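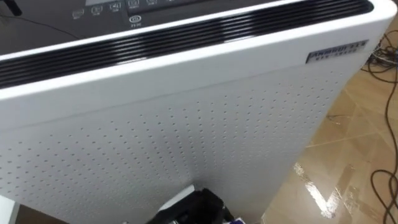 A colleague in the Mornberg office wrote back to say that hers had run all winter and she had never once opened the front. Start with that, then ask for a show of hands. How many people here have cleaned a filter this year?

Point one: placing it. An air purifier with holes in its panels needs space in front of them. At Mornberg we ask for 40 cm between the panels and any desk or table. Most rooms fail this. Mention cables on the floor too. 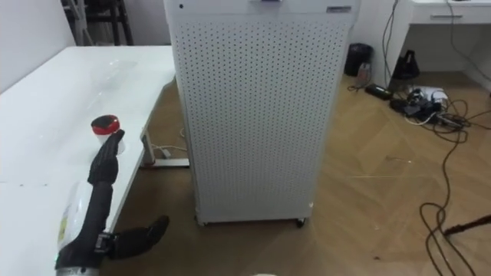

Units on casters get pushed aside when someone needs to reach a socket, and they stay there. Mark the spot with tape. Flumelex did this in all its meeting rooms in August.

Point two: the top. Air comes out through the grille, so the top is no place for post, cups or packets. 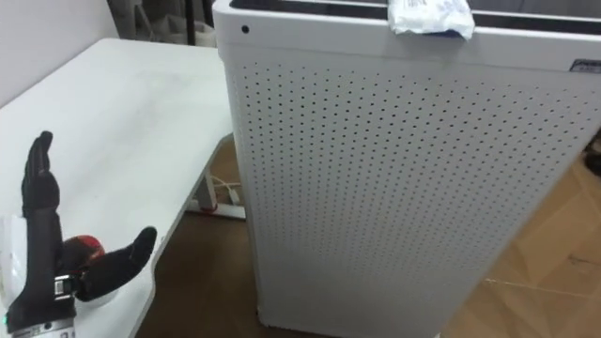

Wipe the slats with a dry cloth. Vacuum the small holes with the soft brush, top to bottom. It takes 2 minutes. Wash nothing unless the manual says so.

Point three: the filter. Our rule is a look every 45 days and a new one at 90 if it has gone grey.
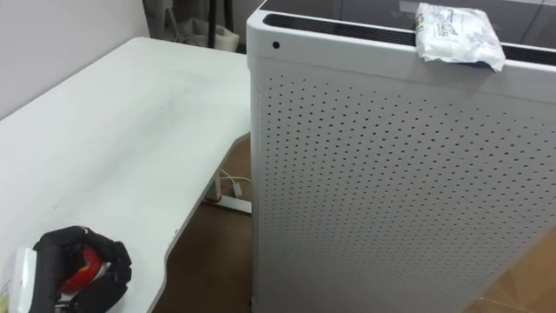
Write the date on the edge of the new filter in pen. Spare filters are ordered through Idosov. Hand round the sheet, then take questions.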